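Section 4: Setting up your trip in Clikari before you leave home

I wrote this part of the guide after my own February run up the Stostier line, when I did half of these steps on a station bench with cold thumbs and a dying phone. Do them at home the night before and you'll have a much nicer day out!

You'll need the Clikari app already installed (Section 3), your rail pass or ticket number, and a rough idea of where you want to get off. Mine is nearly always Jostar, for the narrow-gauge line down to the lake.

1. Open Clikari and tap New Trip. Give it a name you'll recognize later. I have four trips called "Train" and I regret all of them.

2. Type your starting station and your last stop. Pick them from the list that drops down, and don't just hit Enter. There are two Eskolas in there, Eskola Town and Eskola Harbor, and they're a long bus ride apart.

3. Choose your train. The 403 is the one I like, a stopping service with big windows and hardly anyone on it before the junction.

4. Tap Add Pass and enter the number printed under the bar code. Leave out the spaces.

Note: If the app says the pass is already in use, sign out, sign back in and try step 4 again. It's done this to me twice and both times that fixed it.

5. Tap Connections and set your shortest change to 9 minutes. The app starts you off with 4, and at Jostar you have to get over the footbridge and clear across the yard to the little platform, so 4 is only for people who run (I don't, not with a camera bag and a flask).

6. Tap Save for Offline. The full map for the line has 2,884 points on it, counting every crossing and signal box, so do this on your home Wi-Fi. Wait for the green check mark before you close the app.

Caution: Offline times don't update themselves. If you saved the trip more than a day ago, open it again while you still have a signal and pull down on the screen to refresh.

7. Turn on Stop Alerts and choose how early you want the buzz. Two stops ahead suits me – enough time to get my coat on and find my hat.

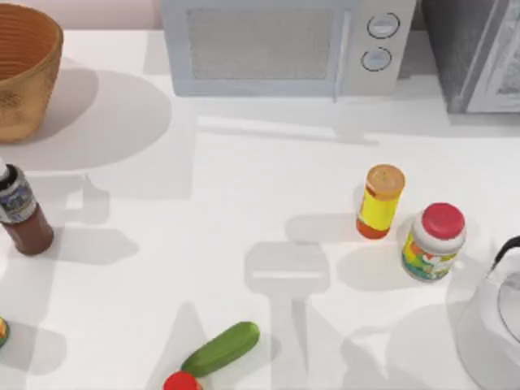

8. Set your leaving-home reminder, which lives under Alerts and then Before You Go. Work backward from the train and be generous, especially if you're a breakfast person like me. Clikari knows how long the walk to the station takes, but it has no idea that you'll be heating up oatmeal first. If your microwave has a pair of round knobs on the right, one above the other, you probably won't get a countdown in numbers to plan by, so just add a few minutes to the reminder and eat in peace.

9. Go back to the trip screen and check that all the little dots down the side are filled in. An empty dot means a step didn't save. Tap it and you'll land right where you need to be.

Note: Changed your mind about the lake? Press and hold the last leg, tap Remove, and the rest of the trip stays put. The return train isn't touched, so look at that one separately.

Caution: Don't delete the whole trip while you're on board. Your pass goes with it, and you'd be typing that number in again with the conductor standing over you.

Section 5 covers seat reservations and bringing a bike.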